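Skendar BT-2 Bench Tending Kit

Product overview

The Skendar BT-2 is a tending kit for hand-finishing benches: touch-up painting, line marking, label lettering and similar light work done with brushes and pens. It covers the tool handling that surrounds the finishing task. The finishing itself stays with the operator or with a separate marking head, depending on how the cell is configured.

The kit is supplied as two units. The demonstration unit is a hand-held two-finger gripper used by bench staff to record how a tool is picked up, moved and set down. The playback unit is fitted to a compatible arm and repeats the recorded handling. Both use the same finger geometry, so pads and fasteners are interchangeable between them.
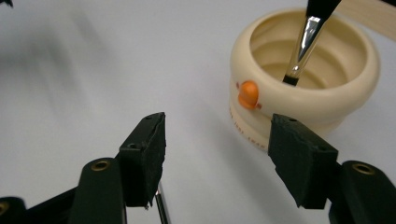 Pad selection is the main cause of poor pick rates on thin handles. The standard pad is a medium-density black foam, mounted with screws and replaced without removing the finger. Thin tools should be presented upright where possible; a brush standing in a thick-walled ceramic cup leaves its handle clear of the bench, and the weight of the vessel limits movement if a finger touches the rim. Light plastic tumblers are not recommended. Where tools must lie flat, specify the low-profile pad (Ikaditz series) and allow for a slower approach.

Effect on bench staffing

BT-2 cells do not run unattended. In the reference installation at Stulosthorpe, a bench formerly worked by one finisher per shift is now worked by one finisher with the kit on the left-hand side. The finisher's hours did not change. The content of the shift did:

Tool changes and returns are handled by the playback unit.
The finisher records new handling sequences when a job changes over.
Inspection and rework remain manual.
Pad condition is checked at the start of the shift and entered in the bench log.

Recording is a skilled task and should be costed as one. Sites that assigned it to whoever was free saw uneven results and usually had to record the sequences again. We recommend that at least two people per bench complete the recording module, and that time spent recording is rostered instead of being fitted in between jobs.
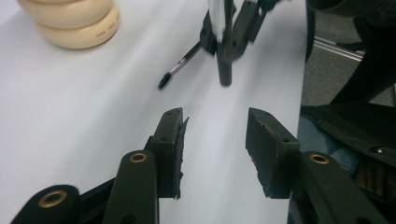 Finishers should also have authority to stop playback without calling a supervisor. The stop input is wired to the bench side of the cell for this reason and must not be relocated to the control cabinet. Any site procedure that requires sign-off before a restart should name a role that is present on every shift.

Pads and wear

Foam pads are consumables. Rated life is 1,000 grip cycles on smooth handles, less on ribbed or knurled grips. Ragged edges are acceptable provided the inner face still closes evenly on the tool. Replace pads in pairs. Do not trim a pad in place.

Pivot bushings are checked at the same interval and replaced if side play can be felt by hand.

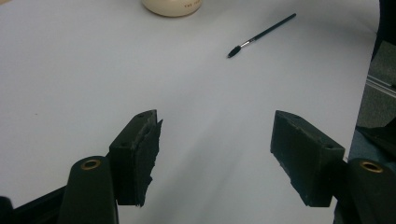 Brush lying flat on a white bench top, gripper fingers open.

Specifications

Fingers: 2, parallel facing
Maximum opening: 112 mm
Pad material: foam (standard) or low-profile (Ikaditz series)
Spare pads supplied: 6
Bench surface: matte, light colour preferred
Operating environment: indoor, dry

Ordering and support

The BT-2 is sold and serviced through Nguyen-Tran. Orders include both units, one set of spare pads, the recording module and a printed bench log. Arms are not included. Lead times for orders placed in December are longer owing to the plant shutdown.

Page revised October 24, 2021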